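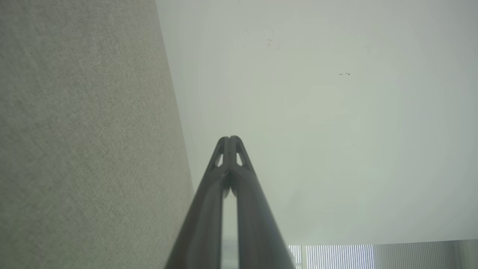

The gripper at the Kekell open day, fingers together and pointing at the ceiling.

What I Brought Home From the Robot Open Day (Tips for Kitchen, Closet and Workbench)

Posted Feb 28, 2018

I went to the Kekell open day in Clandemar expecting to look at machines for an hour and eat a free cookie. I came home with two pages of notes and reorganized half my kitchen before bed! If you like household tips as much as I do, go see people who teach robots to pick things up. They have to think about every little motion the rest of us do half asleep, and a lot of what they told us works just as well with plain old hands.

The part I liked best was the gripper. Two dark gray fingers, wide at the bottom and narrow at the tip, with a little teardrop opening in each one near the top. I stood there far too long. The whole crowd got to ask questions, and the crew running the demonstration answered every one of them, even mine about jar lids.

So, the tips.

Park your tools in the same spot, every time

At the demonstration, the arm went back to its home position between jobs. The crew said it saves them a lot of trouble, and I believe it. Pick a home for your kitchen scissors, your tape measure and your vegetable peeler, and put them back there before you start the next thing. Mine now live on a hook by the stove, in the top left drawer of the bench, and in a mug, in that order. I have stopped buying tape measures.

Give everything some elbow room

A gripper needs space on both sides of a thing before it can close on it. So do your fingers! Go look at your spice shelf. If you have to tip one jar to get at the next, it's too full. I took out 6 jars (two of them were paprika, don't ask) and now I can grab any one of them without knocking its neighbor into the soup.

This goes double for mugs. Turn all the handles the same way and leave a finger's width between them.

Pick it up by the heavy part

One of the demonstrations was lifting a soup ladle. Grabbed by the end of the handle, it swung all over the place. Grabbed closer to the bowl, it came up nice and steady. Try it with a full dustpan, a hammer you're passing to someone, or a casserole with a heavy lid. Find where the weight is and get a hand near it.

Squeeze less than you think

I asked how hard the gripper squeezes a tomato and the answer was just enough that it doesn't slip, and then a hair more. I've been crushing my piping bags for years. If your hand gets tired when you're icing, sanding or painting trim, loosen up until the tool almost slides, then firm up a tiny bit. My April birthday cakes are going to be gorgeous.

For jar lids, get more grip instead of more muscle. A wide rubber band around the lid does it. A damp dishcloth is second best.

Practice the motion empty

Before the arm handled anything, they ran the whole move with nothing in the gripper. I now do this when I'm carrying something awkward down the stairs. Walk the route once with empty hands — open the doors, kick the shoes out of the way, clear a landing place — and then go back for the dresser drawer or the hot stockpot. My husband laughed until he had to carry the other end of the bookcase.

Do a small batch first

The crew told us they'd run one pick 50 times before they trusted it, and one stubborn one 300 times. I don't have that kind of patience, but I do have more than I used to. New glue? Try it on a scrap. New stain remover? Inside hem. New cookie recipe? Bake 2 on a small tray and see how they spread before you fill the big one.

Look up once in a while

I came home from all this staring at grippers and noticed my own kitchen ceiling for the first time in ages. Cobwebs! A clean, dry paint roller on an extension pole, with an old microfiber cloth wrapped around it and held by two rubber bands, takes care of a whole ceiling in a few minutes. Do it before you vacuum.

Vertical blinds and fabric panels

While we're at it, two quick ones. For vertical blinds, close them all the way, put an old cotton sock over your hand and wipe each slat from top to bottom, then turn them the other way and do the backs. For fabric-covered panels and upholstered headboards, use the soft brush on your vacuum and go with the weave. Blot spots with a barely damp white cloth and don't scrub.

If you want to go yourself

Kekell shares its building with the Hauser workshop, and the bus to Skondale stops right across the street. Wear comfortable shoes and bring a notebook. Ask the crew what their robot finds hard to pick up — I got a great answer (wet plastic wrap, same as me) and it started the best conversation of the afternoon. Kids are welcome, and the ones near me asked better questions than I did.

I still have a page of notes on folding dish towels. I'm trying it out on my own stack first and will post it when I've got it down.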